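Cikix Two-Arm Teaching Kit: Review

Reviewed by Ngan-ling Tsao
4 January 2022
Tested with: firmware as shipped, leader arms, wrist camera set, Privcombe recorder software

The Cikix kit is a pair of leader arms, a pair of follower arms and the software to tie them together. The operator moves the leaders, the followers copy, and everything is logged: joint angles, gripper opening, camera streams. The same followers can also be put into a slack mode and pushed through a motion by hand. I tested both methods, mostly the first, on one tabletop task: pick up a small rounded orange object, put it on a plate, let go.

Setup

Mounting the arms took an afternoon. The clamps are good. The cable guides are not, and I replaced them with hook-and-loop strap before recording anything. Calibration is done by moving each joint to its hard stop and confirming on screen. It has to be repeated after every power cycle, and the software does not warn you if you skip it. I skipped it once and lost a morning of recordings to an elbow offset.
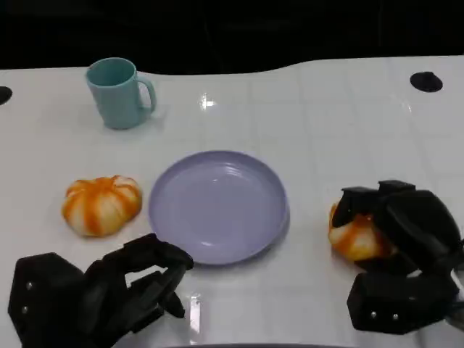
Latency between leader and follower is low enough that I stopped noticing it within the first session. What I did notice is the lack of any force at the leader grip. The spring in the trigger is linear and unrelated to what the follower is holding, so squeeze has to be judged by eye. With firm objects this does not matter. With soft ones expect to flatten a few until you learn where to stop.

Wrist cameras

The wrist cameras are the best part of the kit. Exposure locks properly and the mounts did not shift during the test. The angle is fixed, though, and the housing takes up a good share of the view. For approach and release the remaining area is enough. For anything behind the knuckle joint you depend on the head camera.

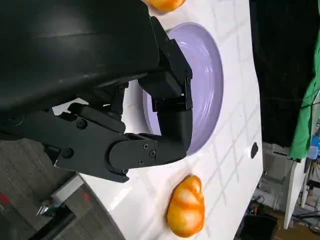
Wrist view with one finger over the inner rim of the plate.

Plan the table before you plan the episodes. A wrist camera at a steep tilt takes in whatever stands past the table edge, and a policy trained on a small set will happily learn from it. We hung fabric behind the table and left it there from the first recording to the last. If the backdrop has to move halfway through, I would mark the batch and keep it separate.

Recording

The Privcombe recorder starts and stops on a foot pedal. I collected 518 episodes over the test period and deleted 30, most of them for a late pedal press. Playback is quick and the trim tool cuts all streams together, which the older Stastow package never managed without a script. Tags can be added while recording but cannot be edited in bulk afterward. Export to the common formats worked the first time.

Hand guiding in slack mode gives smoother paths near the plate and worse ones everywhere else. Gravity compensation drifts when the arm is extended, and your own hands end up in the head camera, so those episodes are useful as reference paths only. I would not buy the kit for this mode. 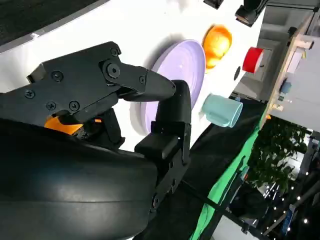
Grippers

Finger pads are replaceable and held by ordinary screws. Check them weekly. One of mine backed out far enough to change the closed position, and the logged gripper value no longer matched the real gap. Tip alignment was fair out of the box and good after shimming. Rounded objects are best taken across the middle; a grip near the end tends to turn the piece as the fingers close. I kept the slow grasps in the data and threw out the ones where I regripped more than once.

Price and rating

The kit lists at 2,000 per arm pair without cameras. The comparable Prieto set has force feedback on the leader and weaker cameras. For pick-and-place work I would still take the Cikix.

Good: wrist cameras, recorder, low latency
Bad: no grip feedback, silent calibration fault, cable guides
Rating: 4 out of 5 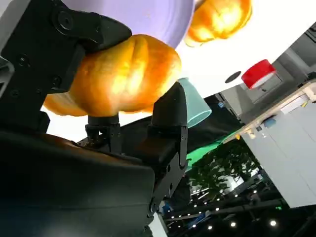

Comments

Chaminda Amarasinghe
Agree on the calibration fault, but I think you are too easy on the trigger. We swapped the spring for a softer one in April and our operators stopped overclosing within a few sessions. It takes two screws and you have to redo the gripper range afterward. Did you try slack mode with only one arm enabled? The drift was much smaller for us that way.

Ngan-ling Tsao
I did not. Both arms were enabled throughout. I will try it with the softer spring fitted and add the result to the review.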